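Six months of sharing a sorting floor with robots, a thread. I do returns and repairs at Celtico, the Abu Hammour building. Opinions mine, coffee theirs.

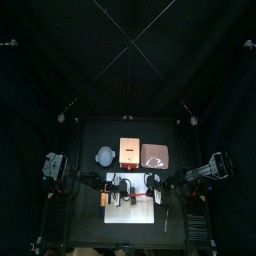 1/ The job they're learning
Cables, chargers, odds and ends that come back in a heap. Two arms, one board, a lot of wires. My job used to be the heap. Now my job is to have opinions about the heap.

2/ The official name for my new role is "cell attendant." My mother thinks I work in a prison. I've stopped correcting her, the hours are similar.

3/ When Aditz came to install the first one they gave us a 30 minute talk called Working Alongside. 9 slides. The last one was a handshake. Neither party in the handshake was wearing our uniform.

4/ What it's good at: picking up a boxy thing and putting it down where it picked up the last boxy thing. All day, no sighing.
What it's bad at: string. Anything that behaves like string. A cable is string with a plug on it.

5/ I can untangle a drawer's worth of cords while talking about my weekend. Always thought of that as a thing my hands did while I was at work. Apparently it was the skilled part. Would have been nice to hear that before the May pay review – just a thought.

6/ Noise. People expect clanking. It's more of a polite whine, and then a pause, and in the pause you look up. Everybody on the floor looks up. We have all become people who listen for a pause.

7/ We lost the radio, by the way. Somebody upstairs decided it was a distraction next to the cells. The arms do not care about the radio. I asked for the policy in writing and was sent the handshake slide.

8/ Stuff that did get better, to be fair. My wrists. I used to tape the left one by 10 in the morning and I haven't bought tape since winter. Also no more night shift on small items, which I don't miss even a little.

9/ Stuff that got worse: there were six of us on this line and now there are four. The other two went over to the Gomura contract, same pay, longer bus ride. On the chart upstairs this is called "redeployed." On the bus it's called around 30 extra minutes.

10/ The new kid started after the cells went in and has never sorted a full heap by hand. Very quick on the screen. Handed them a knot of earphones last week and they looked at me like I'd passed them a live squid.

11/ So now I'm teaching knots at lunch. Unpaid, unofficial, two regulars. If Aditz wants to sit in they can bring the sandwiches.

12/ Someone asked if I'm scared of it. I'm scared of the spreadsheet it reports to. The arms and I get along fine.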